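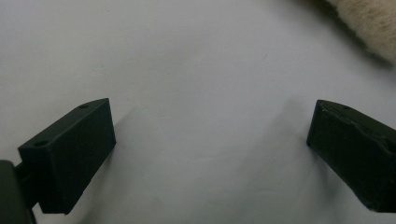 Esi Nartey asked whether the matte white panels at Stekton would show every scuff within a year. The answer on the tour, 12 May 2023, was that they are meant to be wiped weekly and repainted when needed.

## Surface finishing

Panels go through line 2 in batches of 100. Each gets a primer, a light sanding and two top coats – the second at lower pressure. Gloss is checked at three points per panel.

The Lodine coating comes in 260 kg drums. Stock code 3215 is the matte version. We did not see the drying room.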